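4.3 Small, Shiny and Tangled: The Jewelry Chore

I'll admit that when Nafula Kirui first put "tidy the jewelry" on our list of household chores, I argued against it. We already had towels, we had cutlery, we had a whole subsection on getting lids onto jars (Section 4.2), and I figured that a necklace was just a very short rope. I was wrong about that, and this section is mostly me explaining how wrong!

The chore itself is easy to state. There are a few bits of jewelry on a table and an open cardboard box, and everything on the table should end up in the box. A six-year-old can do it. We set it up in ordinary homes, on whatever table the family had, and we left the tablecloth on (Musyoka Nyaga fought hard for this, and he was right, see Section 5). A person did the chore with a pair of two-finger grippers, one per hand, so that anything our policy would later be asked to do had at least been tried by somebody with the same fingers. We call this the matched-hand condition. Figure 6 shows two moments from one of the homes. 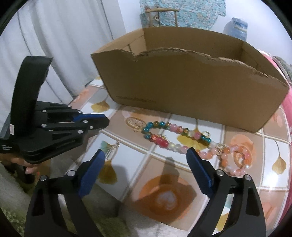 The first thing we learned is that strands and small hard pieces are really two different chores. A strand of beads gives you lots of places to grab it, and if you miss one bead you'll probably get its neighbor. The trouble comes after the grasp, when the rest of the strand does whatever it likes. It trails, it swings, it hooks its own charm. Our policy was decent at the grabbing (it got hold of the strand in 90 of the trials in Table 3) and then pretty hopeless at the carrying, mostly because it lifted straight up and headed for the box with a long tail still dragging behind. People hardly ever do that. They gather a bit first, or bring in the second hand to hold up the low end, and they do it so casually that Przemysław Dudek had to go through the recordings twice before he believed it was a habit worth labeling.

Earrings are the other way around. Once an earring is in the fingers, you're done, it's not going to misbehave on the way over. But getting it there! A hoop lying flat has almost no height, and a ridged pad that's lovely for a bottle cap is a pretty blunt tool for a thin bit of metal. Dorin Ciobanu, who did more of these trials than anyone, ended up with a little scooping move where one finger stays put and the other slides in low along the table. It works nicely on a slick cover and much less nicely on woven cloth.

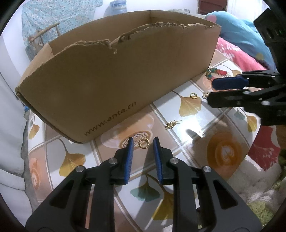
Figure 6. The jewelry chore in one home, with two hand-held grippers. First panel: a beaded strand on the table in front of the open box. Second panel: a beaded bracelet at the right-hand gripper, with earrings on the table.

We also hadn't thought enough about what the table looks like to a camera. Printed cloths are everywhere in real kitchens, and a gold earring on top of a yellow or orange print is a mean thing to ask a detector to find. The Flulberg detector we started with had been tuned on plain gray benches, and it was happy to offer us parts of the pattern as things to pick up. We retrained it on 900 extra images with busy backgrounds and that helped a lot, though glare on glossy covers still fools it more often than I'd like.

So, can a machine do this chore yet? My answer is "the strand, sometimes, and the earrings, not really." Over 14 homes, our policy cleared the whole table in eight, and most of those eight had no flat hoops at all. Wycliffe Nyaga would like me to add that it never once gave up partway through, and that's true, but I'm not sure it's a compliment, given how long it would keep pecking at the same spot. The people in the matched-hand condition finished every time, with the same fingers and the same pads, which tells me that the hardware is good enough for now and that most of the gap sits in the control. We pick up the question of the second hand, and when the policy ought to use it, in Section 4.4.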